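The first thing Abilio Moya did after moving into the old Figueiredo house was walk from room to room with a lamp under his arm, looking for somewhere to plug it in. He found one outlet in the kitchen, one in the hall, and one behind a bedroom door that would only open halfway. "My grandmother had a radio and an iron," he told me, laughing, "and I suppose she never ran them together!"

I have a great fondness for houses like his, with their deep windowsills and creaky stairs, but they were built for families who went to bed when it got dark - and the rest of us have been making do ever since. 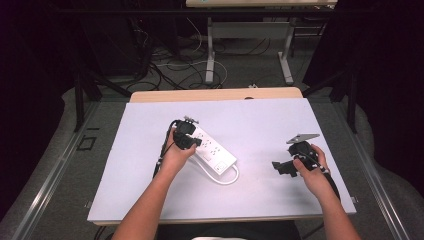

Rewiring an old house is a slow business, and Kavitha Panicker, an electrician who has spent most of her working life in the hill towns above Dranda, likes to begin at the kitchen table with a pot of coffee and a long talk about how people live. Where do you read? Where does the toaster go? Most families, she finds, have been leaning for years on a white power strip much like this one, with its rows of little sockets and its square switch near one end, and they have grown so used to it that they forget to mention it.

Abilio's job took 460 feet of new cable and most of February. He now has an outlet on either side of the bed, and the lamp has finally settled by the window, where he reads until supper.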